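Second month of running the numbers on repainting our place in Ziltcombe, so I'm putting it all in one thread for anyone doing the same.

The house is 24 years old and I don't think the walls have been touched since it was built. We have 2440 square feet of wall to cover, counting the stairwell and leaving out the kitchen, where the tile stays.

I got two quotes. Karagiannis wanted more up front but included patching. Stoltness was cheaper until they added primer, moving furniture and a second coat. After that the gap was about $200.

We went with Karagiannis for the stairwell only. I'm doing the rest. I don't own a ladder tall enough and I'm not buying one for a single wall.
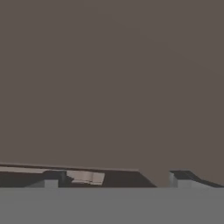
Color took longer than anything else. My wife wanted something warm, I wanted something that wouldn't show every handprint, and we went back and forth on it most of October. I kept coming back to a brownish gray, close to the big plain backdrop in the render, with a plain medium gray for the band along the bottom. Flat color over that much area is a lot to live with, so we bought samples before committing.

Paint two coats on poster board and move it from room to room. In the north bedroom the taupe went almost purple by 4 p.m. In the hallway it looked fine all day.

We ended up with Turnau in eggshell for the hall and living room, and a lighter mix for the bedrooms. Flat finish hides bumps better, but I can't wipe it down without leaving a shiny spot.

Prep is most of the work. I spent three evenings filling nail holes and sanding before I opened a can. Wash the wall behind the stove side too, even if it looks clean — mine didn't take primer until I did.

Budget was $1000 for paint and supplies, not counting the stairwell. Still under it with two bedrooms to go. Next up is the trim, and I haven't decided between brushing it and renting a sprayer.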